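# Open day at the Garrido workshop

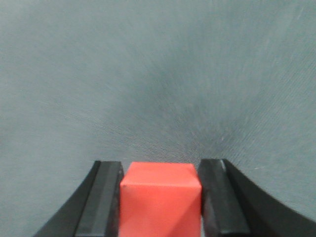
I went over to Bradham on Sunday for the open day, mostly on the strength of a leaflet left by the till in the hardware shop. I had half expected a sales pitch. It was more like being let into somebody's shed, if the shed had a reception desk and a visitor's book.

The place is called Garrido and it sits at the end of the Zoton estate, past the tyre place. Parking was fine before eleven and bad after. They do small automation jobs for other firms, packing and sorting mainly, and once a year they open the doors for a day. Entry was free. Tea was a pound.

We went round in groups of 14. Ours had a couple of retired engineers, a family with three children and a man who asked about insurance at every stop. The guide was Aitana Robles, who runs the training side. She spoke quietly and didn't use a microphone, so you had to stand close, and the children ended up at the front.

The first stop was the packing line, which was switched off. We looked at it for a while and were told about belt speeds. I didn't take much of this in.

The second stop was the one I had come for. They had an arm set up to pick up a red cube and put it down again somewhere else on a grey-green surface. The gripper has two black fingers that curve in towards each other, with flat pads on the inside where they meet the cube. There is a small camera down at the gripper, and I stood by the monitor for most of the demonstration because the view from there was better than the view over people's shoulders. On the screen the cube fills the whole gap between the pads.

Aitana said the block is the first thing every new trainee works with, and that they had logged almost 3000 pick-ups with it since the spring. One of the engineers asked why they didn't use something harder. She said they do, later on, but a cube has flat sides and if you can't hold a cube properly there is no point in moving on to a bag of screws. He seemed happy with that.

The software that plans the movement is called Posance. I asked whether it worked out the position of the cube fresh each time or remembered where it had left it. It looks again each time, she said. They tried it the other way early on and it went wrong whenever a person leaned on the bench.

After that the children were allowed to choose where the cube went. The smallest one put it right at the corner of the work area and the arm stopped short and waited. Aitana moved it in by a hand's width and started it again. She explained that there is a limit set in the program and the arm won't reach past it, even when it physically could. I thought this was the most useful part of the morning, as I had always assumed a stop like that meant a fault.

It is slower than I imagined. One of the girls said she could do it faster, and she was right — she had a go by hand afterwards and it took her no time at all. The arm does it at the same pace all day, though, and I suppose that is what the customers are paying for.

The last stop was a talk upstairs, which was about apprenticeships. They take on 7 a year and want people from the town if they can get them. There was a sheet to fill in if you knew a school leaver. I took one for my nephew, who will probably not read it.

By the time I left there was a queue back to the gate. The woman on the desk said the visitor's book was up to 232 and she was going to need a second pen. The bus back is the one from the main road, not the one that stops outside, which doesn't run at weekends. I found that out by waiting for it.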